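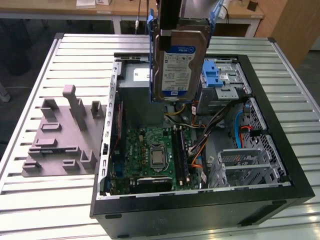 I have been paying for somewhere to keep my photographs for so long that I've stopped thinking of it as a bill. It goes out on the 8th of the month, to an outfit called Skusto, and in return I'm allowed to go on not looking at pictures of my own holidays. Last Sunday I finally opened the thing up to find one photo (my aunt in a ridiculous hat, wanted for a birthday card) and it took me until teatime. I had 1543 pictures in a folder called "Misc". Just that one folder!

So I've come round to a view I would have laughed at ten years ago: most of us should keep far less, and we should keep it at home.

I know the case against. Houses flood, and bags get left on trains. My brother-in-law swears by Gatix and says I'm being sentimental, that his whole life is in there and he can get at it from a beach. Fine, but when did he last do it? I asked him for the pictures from my mum's sixtieth and he said he'd "have a dig". That was in July.

What I miss is the biscuit tin. We had one at home, a big square Laing shortbread tin with the lid gone rusty at one corner, and it held every family picture worth having, roughly 40 of them. You could get through the lot before the kettle boiled, and we did, over and over, so that I can still tell you which ones had the thumb over the lens. I couldn't describe 40 of the pictures I've taken since Easter. I doubt I could do ten.

The storage people don't want you to have a tin, of course. They want you to have everything, forever, and then a bit more space for next year. Toneck, who I was with before, used to send me cheerful emails saying I was "nearly full", as if I'd been at a buffet. I never once got an email suggesting I throw out the nineteen near-identical shots of a seagull.

Well, I've started. The seagulls went first, then the screenshots of parking tickets, then a frankly baffling number of pictures of my own knee. I'm down to 1522 in "Misc", which I realise is pathetic for a whole evening's work, but I kept stopping to look at things, and I'd say that was the best bit. I found the dog asleep in the washing-up bowl and laughed so much I had to go and show next door.

The good ones are going on a drive in the sideboard, with a second copy at my sister's in case of floods (I did listen to that part). And I'm getting a few dozen printed, properly, on paper. I've already been looking at tins.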